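Reviews > Laundry & Linens > Wool Care
Yarn Patterns Wool Care Swaps Contact

Tratora Wool Wash, after a whole winter of sweaters

I knit faster than I can wear things, and for years my washing routine was a squirt of baby shampoo in the bathroom sink and a lot of hoping. Then Kenna Yule brought a bottle of Tratora to our knitting night in November and would not stop talking about it, so I bought one, and now it's nearly March and I have opinions! I used it both by hand and on the wool cycle in a front-loader, and the machine part is what most of you have been asking me for. 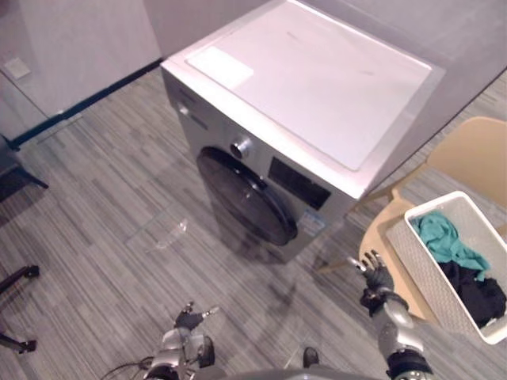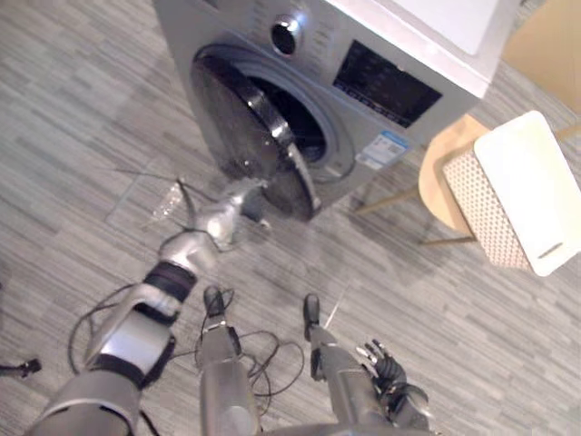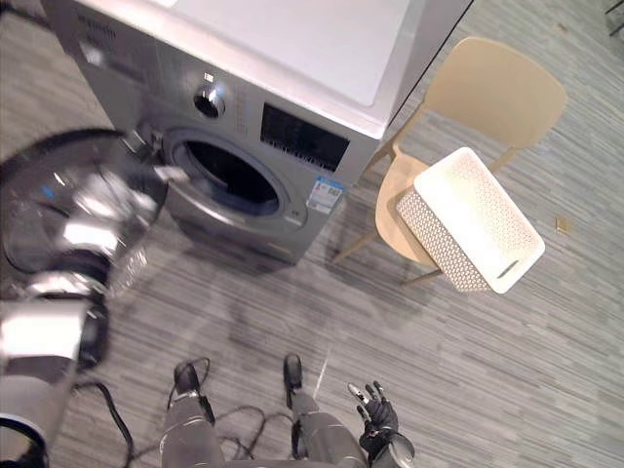

Three looks at a front-loader, and next a white basket with gray carpet beyond it. 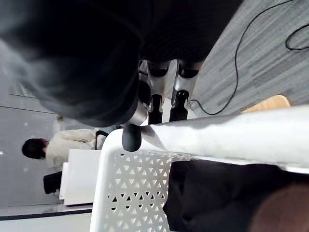

What you get

One bottle, 500 milliliters, with a flip cap and a label in very small type. The liquid is thin and a bit cloudy, so give it a shake. There's no measuring cup in the lid, and that bugs me every single time. I use an old teaspoon that now lives on the shelf and must never go back to the kitchen (it went back to the kitchen once, and my oatmeal tasted like cedar).

It comes in cedar, fig, and unscented. I've tried the first two. Cedar is lovely in the bottle and nearly gone once a sweater is dry. Fig hangs around. If you're knitting for somebody with a sensitive nose, get the unscented and save yourself an awkward birthday.

By hand

You fill the sink with cool water, put in a teaspoon, push the sweater under and walk away for fifteen minutes. The label says you don't have to rinse. I didn't believe it, so I rinsed my first two sweaters anyway, then stopped, and I can't feel any difference between them. No sticky cuffs, no stiffness.

Where it really won me over was on the gray Bodin pullover. Bodin is a rustic two-ply that still smells like the sheep, and out of the skein it's scratchy enough that I'd only wear it over a turtleneck. After two soaks it had relaxed a lot. Still not next-to-skin for me, but the collar no longer leaves me pink.

In the machine

OK, deep breath. I started with a swatch, because I'm brave but not that brave. Then a hat that weighs 162 grams (cables, so many cables), then socks, and finally a cardigan that took me from April to August.

Wool cycle, cold, lowest spin, mesh bag, two teaspoons in the drawer. The swatch came out the same size it went in. The hat bloomed a little, which it needed. The socks were fine, but socks are always fine. The cardigan I checked with a tape measure before and after, and the only change was in the button band, which had gone a little wavy and needed pinning out flat.

One warning about suds. Two teaspoons is plenty. I tried three with a big load and there was still foam on the wool at the end, so I ran a second rinse and grumbled through it.

Compared with Vikgate

I used Vikgate for years before the baby shampoo era, and I still had half a bottle, so I washed one mitten in each. Vikgate cleans better, I think. There was a coffee dribble on both thumbs (long story, car door) and the Vikgate thumb came up cleaner. Tratora left its mitten softer. If your kids wear their woolens to eat spaghetti, buy the Vikgate.

Price

By my math it's 87 cents a machine load if you pay full price and stick to two teaspoons. For a pile of everyday socks that's silly money. For a cardigan that ate my whole summer I'll pay it without blinking. Torunn Kvam at the yarn shop tells me a refill pouch is on the way, and I'd love that, mostly for my recycling bin.

The gripes

No cup in the lid. Tiny label print. The flip cap gets gunky and stops closing properly by the halfway mark, so don't lay the bottle down in a tote bag. I've ruined a pattern printout that way and it was one I'd written all over.

My score

4 out of 5. I've already bought the second bottle, in cedar again. Next up is the Denik sweater comb, as soon as Lovisa Björklund gives mine back.

Filed under: wool wash, hand knits, things I paid for myself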